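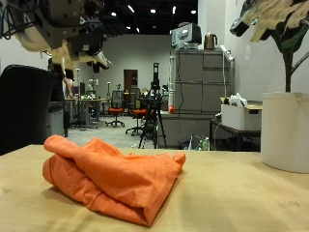 The orange cloth on the practice table, mid-fold session.

I've had the Homau folding kit for nearly 2 months now, and people keep asking me if they should get one, so I'm going to write it all down once and then just send everybody the link.

First, what you get. The Homau kit is an add-on package for a tabletop robot arm you already own. It does not come with an arm! I say this because Loretta Oyelaran, who shares the workroom with me, was sure it did, and she was pretty disappointed when the box came and it was the size of a toaster. Inside there's a pair of soft fingertips, a mounting plate, a bag of screws, a set of practice cloths in different weights, and a license code for the software, which is called Woltance. The Woltance part is really what you're paying for. You show the arm how to pick up and fold something by moving it around by hand, you do that over and over, and the software tries to work out a general way of doing it from all your examples.

I paid $414 for the whole thing with shipping. There's a cheaper version without the practice cloths, and I'd say skip the cloths and buy that one, because a rag from the kitchen works fine. More on the cloths in a minute.

Setup

The fingertips went on in one evening. The instructions are a single folded sheet with drawings and hardly any words, and step four has the plate drawn upside down. I put it on that way, took it off, put it on the other way, and then found a note on the Homau help page saying yes, the drawing is wrong. That note should be in the box. The screws are good quality though, and the tips sit nice and tight with no wobble at all.

The software was slower going. It wanted to update itself before it would take my code, and the update failed, and then it said my code had already been used (by me, I guess, on the failed try?). I emailed support and got a reply the next morning from a real person named Nkechi Okoro, who sorted it out in two messages and also told me which setting to change so my arm wouldn't jerk at the start of every move. I hadn't even asked about the jerking. I'd mentioned it as a complaint on the side. So, full marks for support, and I hope they're paying her well.

How it does with cloth

OK, the fun part. Cloth is hard. If you've only ever had your arm stack blocks, be ready for a shock, because a block is the same block every time you set it down and a cloth never is. You drop it and it lands in a lump, with a corner poking out one time and tucked underneath the next. Most of the work is getting the thing to find a good place to grab.

Woltance starts you off with a flat cloth and one fold, edge to edge. I was getting decent folds on that by the end of the first weekend and I was so pleased with myself that I made my sister watch a video of it. Twice. After that you move to a half-crumpled start, and then to what the manual calls a "free drop," where you let go of the cloth over the table and it lands however it lands.

Free drop is where I've been living ever since. The kit is much better at it than I thought it would be, but it isn't a sure thing. When there's a clear corner sticking out, it goes for the corner and shakes the cloth out pretty well. When the cloth has rolled up on itself so there's just a thick edge, it tends to pinch the roll and lift the whole bundle, then put it down again in the same shape, then try again. You can tell it to give up after a set number of tries. I'd turn that on from day one, because I left it off and came back from lunch to find it still at it.

The manual says to record 1000 examples before you judge the results. I thought that was crazy when I read it, but my counter says 2861 this morning, so apparently I'm crazier than the manual. You really do see it get better in jumps. It'll be bad for days, and then you retrain overnight and it just does the fold, like it had known how all along.

The practice cloths

They're fine. They're cloths. The heavy ones are easy to grip and hold a crease, and the thin white one is useless on a pale table – the software lost it constantly. Go for something bright. I do nearly all my recording with orange now and I haven't had it lose the cloth since.

Things I don't love

The soft tips pick up lint like you would not believe. You have to wipe them with a damp paper towel every so often or the grip starts sliding, and the manual doesn't mention it anywhere. Replacement tips are sold only in pairs of pairs, so you can't just get one.

Woltance also runs hot on my old laptop. The fan screams through every training run, and I've moved those to nighttime so Loretta can hear her own phone calls. A faster machine would probably fix that, so I'm not taking off too many points.

And the undo button! If you mess up an example, you can delete it, but only if it's the very last one you made. Notice a bad one from ten minutes back and you have to go hunting through a long list with no thumbnails, just times. I have asked for thumbnails. Nkechi says it's on the list for December, so we'll see.

Compared to the Osagie one

I borrowed the Osagie cloth gripper before I bought this. It has stiffer fingers and a stronger squeeze, and on towels I honestly liked it more. But its software only lets you pick from folds that are already built in, and I wanted to teach it my own, so that settled it for me. If all you want is to fold towels in half, the Osagie is simpler and you'll be up and running the same afternoon.

Would I buy it again?

Yes, minus the cloths. It's a good kit for somebody who already has an arm, has some patience, and doesn't mind doing the same small thing a lot of times in a row with the radio on. I wouldn't hand it to a beginner. I'm giving it four stars and I'll bump it up if the thumbnails show up.

Next on my list is a T-shirt. The sleeves are going to be a nightmare and I can't wait.

Posted September 27, 2019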